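Why I stopped trusting kitchen scales with too many buttons

I have owned the Solberg kitchen scale since September and it does its job. It weighs flour, it goes back to zero when I press the button, and it fits in the drawer beside the rolling pin. I paid 18 pounds for it. The one it replaced was a Flurell that cost me more than twice as much and wanted to know what I was eating.

I think makers of kitchen tools have lost track of what people buy them for. If a recipe says 250 grams of butter, I want to see 250 on the display and then get on with it. The Flurell switched itself off after a minute to save the battery, so if I stopped to crack the eggs I had to start the bowl again. It had six modes and I used one.

My neighbour Kagiso Botha disagrees. He bakes bread every morning and likes a scale with a timer built in, and he has a point if you are feeding a sourdough starter. Most of us aren't. We make a cake now and then, and a pan of soup, and we own a clock.

The Solberg has faults. The plate is small, so a wide mixing bowl hides the numbers and you have to bend down to read them. It stops at 2000 grams, which rules out a big batch of jam. I would still buy it again.

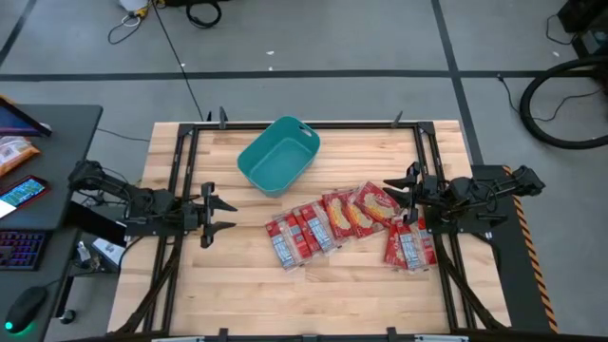
Is it worth paying more for a scale that reads in tenths of a gram? Only if you weigh yeast or spices often, and a cheap set of measuring spoons will cover that for most home cooks.

I'd rather see the money go into a bigger plate and a battery cover that stays shut.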